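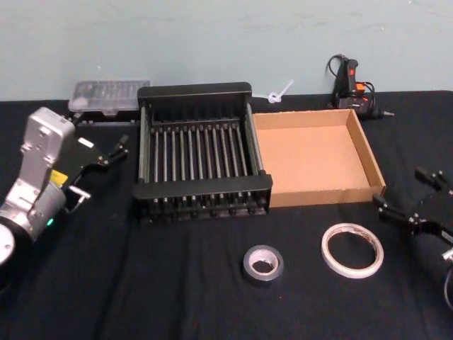
The October 2022 open day was the main public commitment in this reporting period, and it went ahead as planned. We had 200 registrations and took visitors through in groups of 11, which was as many as could stand along the bench and still see properly. The two-arm station was set up with household items on a black cloth, the dish rack and the open cardboard tray side by side between the grippers. We chose the cloth after the April trial, when visitors at the back told us they couldn't make out small parts against the old white benchtop.

**Demonstrations**

Each group watched a session run by the Jultska team, then had time for questions. Most questions were about cost and safety, and a fair number were about what happens when an arm drops something. We have added a page on this to the visitor handout.

One session started late because the Drolletine control software needed a restart. The group waited in the foyer and the rest of the program was moved back to suit.

**Feedback**

We received 80 completed forms. The most common request was for more time near the arms – people felt rushed at the changeover. Several asked for a session aimed at high school students, and Rustus has offered to help with transport if we run one.

**Spending**

Costs came in under the approved amount. The Ziółkowski invoice for floor barriers is still outstanding and will appear in the next report.

**Next period**

- Longer sessions, with 5 minutes added to each changeover
- A draft school program for your comment
- A second screen for visitors standing at the back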